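**Décembre 2022** – Chez Braltetti, pension pour chats de 58 boxes, le ramassage des litières doit être confié en partie à un bras robotisé. La direction parle d'une « libération du personnel soignant ». Les six salariés, eux, attendent de voir. Pour l'instant, l'installation fournie par l'intégrateur Sikance travaille sur une table en bois, devant un rideau noir, avec un seul bac et une pelle.

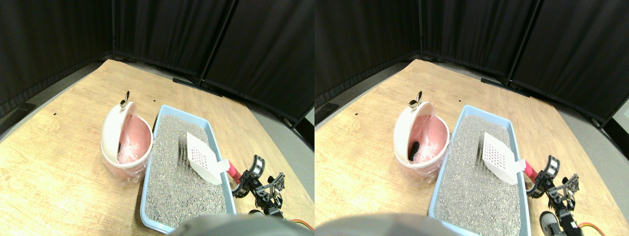
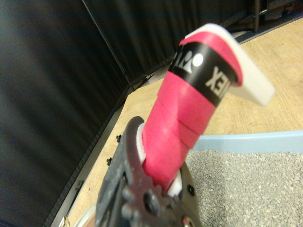
## Une corvée, mais pas seulement

Personne à la pension ne prétend aimer ce travail. On passe quelque 335 bacs par semaine en haute saison, penché, souvent à genoux, et les douleurs de dos reviennent dans chaque entretien annuel. En août dernier, deux arrêts se sont chevauchés et la direction a commencé à chercher une solution du côté des machines. Sikance proposait son système Pruvgate, vendu jusque-là pour du tri d'échantillons.

Sur le papier, le principe est simple : la pince tient le manche de la pelle, passe la lame dans les granulés, laisse retomber ce qui est propre et vide le reste dans la poubelle à litière placée à côté. Dans la pratique, il faut que le bac soit apporté au robot puis rapporté au box. Le dossier remis au personnel est discret sur ce point. Qui porte ? Les mêmes qu'avant, a fini par répondre la direction en réunion.

Or un bac plein pèse son poids, et c'est justement le port de charges que le projet devait réduire. Un chariot est à l'étude. Son prix ne figure pas dans le budget présenté.

## Onze minutes par bac

Le temps de cycle annoncé pour la première phase est de 11 minutes. Une soigneuse entraînée met bien moins, même en prenant le temps de regarder ce qu'elle ramasse. Et c'est là que les salariés se montrent les plus réservés : une litière renseigne sur l'animal. Un chat qui n'urine plus, des selles anormales, un peu de sang, cela se repère à la pelle, au moment du ramassage, et se note sur la fiche du box.

Sikance assure qu'une « fonction d'alerte » viendra plus tard, à partir des images des caméras. Aucune date n'est avancée. En attendant, le règlement intérieur prévoit que l'agent jette un coup d'œil au bac avant de le confier au bras, puis un second après. Deux contrôles, donc, pour une tâche qui en demandait un seul.

## Des postes « redéployés »

La note interne emploie quatre fois le mot « redéploiement » et ne promet nulle part le maintien des effectifs. Le cabinet Pearce, chargé du suivi, évoque des heures rendues au jeu, au brossage et à l'accueil des propriétaires. Les plannings du premier trimestre, affichés en salle de pause, ne comportent pourtant aucun créneau de ce genre. On y trouve en revanche une ligne nouvelle, « assistance poste robot », à tenir le matin par une personne formée en interne.

La formation dure une demi-journée. Elle n'entraîne pas de changement de classification – la question a été posée, la réponse écrite est arrivée le lendemain.

Un premier bilan sera présenté aux salariés avant toute mise en service dans le couloir des boxes. Ils ont demandé que les temps de transport des bacs y soient comptés.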